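机器人社工作台收纳与日常小窍门(第二辑)

又到开学季,社里来了一批新同学,工作间的桌子也跟着热闹起来!去年那份小窍门被翻得卷了边,这次干脆重写一遍,把大家在Riltach杯备赛期间攒下来的办法都放进来。内容没有严格的顺序,想到哪儿写到哪儿,挑你用得上的看就行。

先说桌面

练抓取之前,桌面一定要擦。我们用的是拧得很干的超细纤维布,先湿擦一遍,再拿干布收一遍水痕。白色台面特别容易留下黑色橡胶蹭出来的印子,普通清水擦不掉,用一小块三聚氰胺海绵(就是大家说的魔术擦)沾点水轻轻打圈,印子就下来了。别使劲,哑光台面磨久了会一块亮一块暗,摄像头看过去像有一摊水,识别程序会犯迷糊。

酒精可以用,但是别直接往桌上喷。喷在布上再擦,尤其是旁边放着亚克力盒子的时候。亚克力碰到酒精会起细细的裂纹,一开始看不出来,过几个星期就像蜘蛛网一样爬满盒壁,心疼得很。我们社里已经牺牲过一个笔筒了。

木头封边的桌子,边沿不要用湿布反复擦,缝里进了水会鼓起来。拿一把旧牙刷顺着缝刷一刷灰,再用干布带过去,足够干净。

夹爪的指垫怎么保养

这一条新同学问得最多。指垫不管是泡棉的还是橡胶的,脏了之后都会打滑,很多时候你以为是程序写错了,调了一晚上参数,结果擦一擦指垫就好了(别问我怎么知道的)。

泡棉垫:用宽透明胶带粘灰,粘两三下换一段新的。不要水洗,里面很难干透,背胶也会松。

橡胶垫:湿布擦,晾干,装回去之前用手指捻一下,感觉有一点点涩就对了。别抹护手霜之后去摸,真的会滑。

换垫子的时候,旧背胶残留最烦人。吹风机开低温档吹40秒,用塑料刮片从一个角慢慢推,基本能整片下来。刮片可以用过期的饭卡代替,比金属刀片安全得多,也不会刮伤底下的安装面。剩下的一点点黏胶,拿一块新胶带反复粘,比用溶剂省事。

左右两边的垫子要一起换。只换一边的话,一边新一边旧,摩擦不一样,夹细长的东西会往一边扭。

练习用的小物件从哪儿来

都是家里的日用品!社里的规矩是不专门花钱买,大家从宿舍和家里带。勺子、晾衣夹、空的洗发水瓶、化妆刷、开瓶器、旧遥控器,越普通越好,Lidaritz题库里的“整理桌面”一项考的就是这些。带来之前请洗干净,装过食物的瓶子用小苏打加温水泡一夜再冲,不然夏天放在柜子里那个味道……八月份的工作间大家应该都还记得。

化妆刷单独说一下。刷毛里的粉会掉在桌上,擦都擦不完,所以一定先洗。掌心挤一点温和的洗发水,刷毛在里面打圈,冲到水清为止,然后平放在毛巾上晾。千万不要刷毛朝上竖着晾,水会顺着流到金属箍里面,时间一长胶就松了,刷头一拔就掉。完全干透之后才可以竖着放进盒子。

软的物件(袜子、毛巾、洗碗布)每周洗一次,不要放柔顺剂。柔顺剂会让布面变滑,今天练好的抓取力度明天就不灵了,我们组吃过这个亏。

透明盒子的用法

透明收纳盒是我最喜欢的道具,也是最折磨人的道具!好看,便宜,里面有什么一眼就能看到,可是对机器来说,薄薄的透明壁几乎等于不存在。下面几条是Espiritu小组和Zekus小组凑在一起总结的,两个组平时是对手,讲起透明盒子倒是特别有共同语言。

盒子要擦得没有指纹。指纹反光的位置每次都不一样,今天多一个明天少一个,录下来的数据就乱了。戴一双薄棉手套摆放,比事后擦快。

静电吸灰很讨厌,尤其是冬天。一盆温水里滴两滴洗洁精,把盒子过一遍,甩一甩,自然晾干,静电会小很多。不要用干纸巾使劲擦,越擦越吸灰,还会刮花。

如果盒子太轻,手一碰就跑,可以在底下贴一小片防滑垫,就是厨房抽屉里铺的那种,剪成比底面小一圈,从上面看不出来。双面胶也行,但是撕的时候容易把桌面的漆带起来,我不太推荐。

带隔板的盒子,先想好东西靠在哪一边。长柄的物件放进去会斜着倚在壁上,每次倚的方向不同,难度差得很多。新手先固定一个方向练熟,再慢慢换方向。等到闭着眼睛都能放进去了,再把盒子转一个角度,又是一道新题,好玩极了。

刚开始练不要贪多,盒子里只放一件东西。两件挨在一起,夹爪下去经常一起带出来,你会很受打击。

手持夹爪的练法

今年我们多数时间在用手持夹爪录动作,手腕的习惯就变得很重要。下面是给新同学的几句话。

动作要慢,但不要停。中间犹豫一下,录下来就是一段抖动,后面剪起来非常痛苦。可以先空手比划两遍,想清楚从哪儿进、从哪儿出,再拿起夹爪。

靠近透明盒子的时候,先从上方看准盒口,再往下走。从侧面直接过去,很容易撞上你没看见的那层壁。

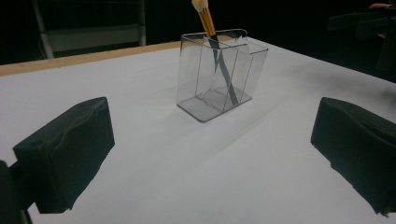

手腕酸了就歇。我们用一个厨房定时器,设成300秒,响了就换人,大家轮着来,谁也不逞强。等待的同学负责把物件放回原位,顺便看看有没有螺丝松了。

每录完一组,随手在本子上记一行:物件、摆法、光线、有没有失败。字丑没关系,关键是当时就写,过了一顿饭就全忘光了。失败的也要留着,别删!我们上学期进步最快的那两周,就是把失败的几组翻出来一条一条对着看的。

灯光小办法

天花板灯会在透明塑料上打出一条一条的亮线,位置跟着人影变来变去。最省钱的办法是用一张烘焙纸挡在台灯前面,离灯泡远一点(LED灯才可以这么做,发热的老式灯泡千万别试),光马上就柔了。

窗帘尽量拉上。太阳一走,上午和下午的影子完全两个样。如果实在拉不上,就在本子里写清楚是几点录的。

想让透明盒子更容易看清,可以试试换一张颜色深一点的餐垫铺在下面,边缘会明显很多。先用餐垫练,练顺了再撤掉,回到白桌面上,你会发现自己的手已经认得盒口在哪里了。

线和杂物

线不要拖在桌沿上。用长尾夹夹在桌子后沿,线从夹子的小圈里穿过去,拔下来也不会掉到地上。扎线用魔术贴,少用塑料扎带,扎带剪完的断口很锋利,划过好几个人的手背了。

小螺丝放在冰块模具里,一格一种,盖子上贴纸胶带写型号。纸胶带比标签纸好撕,改主意的时候不留胶。拆东西的时候在下面垫一条浅色毛巾,螺丝掉下去不会弹,也好找。

3D打印剩下的碎料头收在一个带盖的罐子里,攒到80克左手边的大袋就可以倒进去了,平时不要散在抽屉里,会卡住滑轨。

电池充电的时候旁边要有人,充完就拔,放进防火袋。这条没有商量的余地。

收工之前

物件归位,指垫粘灰,桌面擦干,盒子倒扣在干净的布上。电源总开关在门边,最后走的同学关。夹爪请闭合到一半再放回架子,完全压紧放一夜,泡棉会留下凹痕,第二天要好一会儿才能弹回来。

你要是有更好的办法,写在白板右下角,或者直接夹一张纸在这份小窍门后面,下一辑我一定收进来。尤其想征集怎么去掉透明盒子上的旧标签胶印,我们试过食用油、风油精和橡皮,食用油目前领先,可是擦油又要花半天!

2024年3月8日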